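2024年4月6日　文:マトウーシュ・フルブ

やっと数字が出た!朝から研究室にこもって、Mirkanceの評価をひたすら回していた一日。お昼はパンをかじっただけなのに、気分はすごくいい(単純)。

今回くらべたのは、手持ちグリッパーで集めた実演190本をそのまま学習させた方策と、つかむ直前の数コマを重めにサンプリングした方策。学習はどちらも4,000ステップでそろえた。前者は細いものになると指を閉じるのが早くて、先っぽをはじいてしまう癖がずっと抜けなかったんだよね。ブシュラには「データを足せば直るよ」と言われ続けていたけど、足す前に配分を疑いたかった。
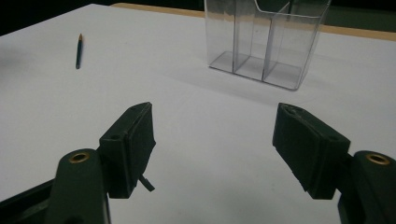
重みづけのほうは、成功率が68%まで上がった。先週までの停滞は何だったの、という感じ。課題は筆記具を透明の仕切りケースに入れるというもので、机が白いから、濃い色の短い鉛筆は見つけるだけならたぶん簡単な部類。やっかいなのはアクリルのほうで、三つに分かれた区画の境目が、光を拾った縁の細い線くらいでしかわからない。失敗の記録を読み返すと、つかむところより入れるところで仕切りに当たった回が目立つ。次は置く直前のコマも重くしてみるつもり。欲張りすぎかな。

夕方、シュチェパーンカに結果を見せたら「乱数の種は何個?」と即座に聞かれた。4個です、と答えたら黙ってコーヒーを飲んでいた。はい、増やします……。

帰りにOnanoで豆のスープ。しょっぱかったけど全部食べた。

コメント

Bushra Swati:データ足せば直る説、まだ捨ててないからね!

エドゥアルド・ダンコ:重みは何倍にしました?うちでも試したいです。

ヴァシリナ:スープ、あの店は前からしょっぱいよ。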